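## Practice note: two-arm handling of bottles and open vessels

Revision C of the bench handling rules takes effect in May. It replaces the two-page sheet that has been pinned up at Clurwood and the longer Sernico document that most of the Conceição group were still working from. The two had drifted apart on grip force, speed near the second arm and what counts as a stop. Anyone holding a printed copy of either should recycle it.

The main changes are set out below. Clause numbers refer to the new revision.

**Clause 3: Shared workspace.** The old rule divided the bench along a centreline and allowed one arm across it at a time. That works for sorting and stacking. It does not work for dispensing or pouring, where both grippers have to be in the same small volume together. The new clause defines a meeting zone, set per task and recorded in the task sheet before the first run. Inside the zone both arms are limited to 115 mm/s at the fingertip. Outside it the normal bench limit of 488 mm/s applies. The lower limit takes effect when either arm enters, and it applies to both. 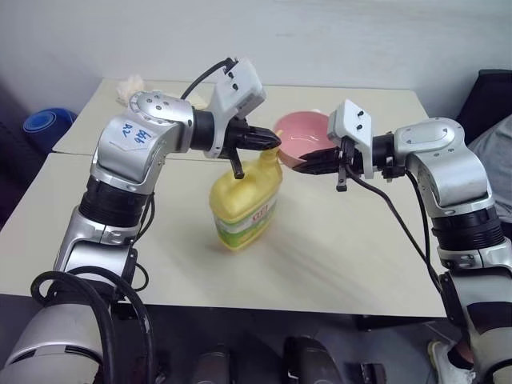

The order of entry also matters. The arm holding the receiving vessel goes in first and stops. The arm holding the bottle then approaches, and it is the only one that moves until the vessel is in its final position relative to the spout. Several task sheets submitted under the old rules had both arms closing at once, which doubles the closing speed and leaves the force limit to catch any error. Those sheets need to be rewritten before they are run again.

**Clause 4: Grip location.** A bottle may be gripped at the neck, the body or the handle, provided the task sheet says which. Neck grips are permitted for containers up to 700 g gross. Above that, use the body or the handle. Gross mass means the mass on the scale at the start of the session, with contents and closure, and not the figure on the label. For rim grips on bowls and cups, the fingertip overlap is to be set with the vessel unloaded and checked again at working mass.

Pump-top containers get their own sub-clause. The pump head is not a lifting point under any circumstances. The collar may be used to steady the container while the other arm works the plunger, but the body has to be resting on the bench. Record the direction of the nozzle on the task sheet, as the receiving vessel is placed from it.

**Clause 5: Cables.** Wrist camera cables must have enough slack for the full range of the task and no more than that. Run each arm through its extremes at reduced speed and watch the loop. If the cable can touch the bench inside the meeting zone, re-dress it. Cable ties on the last link are still not allowed – they mask wear at the connector, and the Zotura inspection found two that had cut into the jacket. Inspect connectors every 4,000 cycles, or at the end of any session with a cable snag.

**Clause 6: Bench surface.** Benches made up of more than one panel are acceptable. Check the joint for height with a straightedge before the session and again if the bench has been moved. A lip that can't be felt by hand can still tip a tall container pushed across it. Where the task involves sliding, the path should be planned clear of the joint, or the container lifted over it. Items on the bench that are used in a later step are to be listed on the task sheet with their positions. 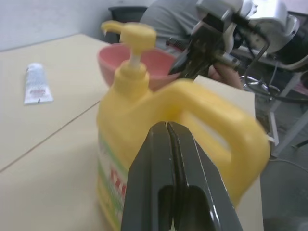 *Wrist view of a gripper at a pump-top jug, with the bowl and the second arm behind.*

**Clause 7: Closing on a container.** This is mostly new. Contact with the front of a container is to be made at creep speed, with the force threshold active before the fingers reach it. On wide bodies the gripper often hides the label and the base from its own camera, so the wrist view can't be relied on alone to confirm that the container has not shifted. Use a second view for that check. It may come from the head camera or from the other wrist, but it has to be named in the task sheet.

If the container moves during contact, stop, open and re-approach. Do not correct position with the fingers in contact.

**Clause 8: People at the bench.** Seated work beside or behind the table is allowed with the arms powered, on the conditions that the person is briefed, has an enabling or stop device within reach and keeps hands and forearms outside the meeting zone. The zone has to be drawn with that person's seat in mind. If the chair moves, the zone is reviewed. Approaching the bench to reset items is a separate matter and requires a protective stop, as before.

**Clause 9: Records.** The task sheet has grown by half a page. New fields are meeting zone, order of entry, grip location, gross mass, second view and seating. Old sheets can be carried over by adding these fields, except where clause 3 requires a rewrite. Sheets with blank fields will be returned.

Two points were left open. The first is liquid loads: the 700 g limit was set with containers that were close to full, and a part-filled bottle behaves differently once it is tilted. The second is handle grips on large jugs, where finger clearance varies a good deal between containers. Yupin Thammasiri is collecting measurements on both and would like results from any bench running these tasks, including failed runs. Please send the task sheet along with the log – a log without one can't be used.

Comments on the wording of clause 7 are also welcome ahead of the next revision.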